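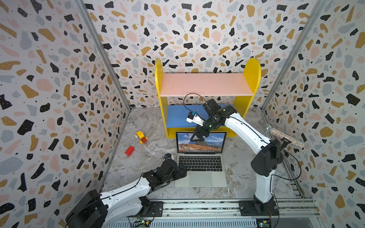 Leidy Inga says you should never look at a terrazzo floor without crouching down, and that anyone who only sees it from standing height has missed most of it. She wrote that under my last post, and I had it in my head all the way to Sostgate for the open day at the Bronach works.

I'd wanted to go for years! They open the doors once every September, you book a slot, and you get the full walk round, from the stone yard to the polishing shed. I had the 10.30 group. Wear old shoes. I didn't, and they are now a sort of biscuit colour.

You start outside in the yard, where the chippings are kept in open bays sorted by colour and size. I hadn't expected to enjoy this bit so much. There are 191 different mixes on the sample list and most of them begin here, with someone and a shovel. The reds come out darker when they're damp, so our guide, Katherine Benavides, splashed a bottle of water over a handful to show us, then passed it round. There was a green one I'd have happily taken home in my pocket (I asked, and was told yes, one piece, so I did).

Then indoors to the mixing floor, which is loud. You get ear defenders and Katherine has to do a lot of pointing. The cement goes in with the pigment first and the chips follow, and the person on the mixer judges it mostly by the sound it makes turning over. I tried to hear the difference between "nearly" and "ready" and couldn't, although a boy of maybe nine in our group got it right both times he was asked and was extremely pleased with himself.

The pouring hall is calmer. Slabs are cast in trays and the surface is sprinkled by hand with extra chips wherever it looks thin. I could have watched that for an hour. The woman doing it took a pinch, looked, flicked, moved on, and the gaps just closed up. An ordinary slab weighs more than you'd think, and the biggest one they've ever made came to 930 kilos. It went into the entrance of the old Correa baths, and there's a photo of it on a lorry by the tea urn.

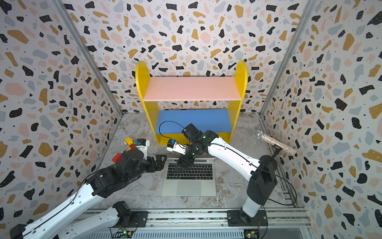
Flecks of black, mustard, pale pink and grey, and a little shelf with yellow sides.

Polishing comes last and it's the part everyone gets their phones out for. A slab goes in looking like a bad pavement, all grey and rough, and the first pass of the grinder opens up the stones and there they are! It goes through again and again with finer and finer pads, with a pause to fill the pinholes, and by the end you can see the roof lights in it. Water everywhere, hence the shoes.

A few practical things for anyone thinking of next year. Tickets were £2, which includes tea and a very decent slice of ginger cake. The 347 bus stops at the end of the lane, but it only goes once an hour and the walk back to Brirkance along the canal is lovely if the weather holds. The tour is meant to last ninety minutes and ours ran well over, mainly thanks to a man who wanted to know everything about under-floor heating. There are steps up to the mixing floor but you can skip that section and rejoin the group in the pouring hall.

The shop is one table of offcuts in the corridor. Coasters, doorstops, a few bits big enough for a bathroom shelf. I came away with a pair of coasters in the mix they call Brirkance Cream, and a chopping-board-sized piece with a chipped corner that I haven't found a use for yet.

And Leidy, I did crouch down. In the entrance hall, on the old floor from when the works first opened, there's a bit of shell in among the marble near the left-hand door. Katherine says it has been there as long as she has and they polish round it with everything else. If you go, have a look for it and tell me whether you think it's cockle or mussel. I've changed my mind twice.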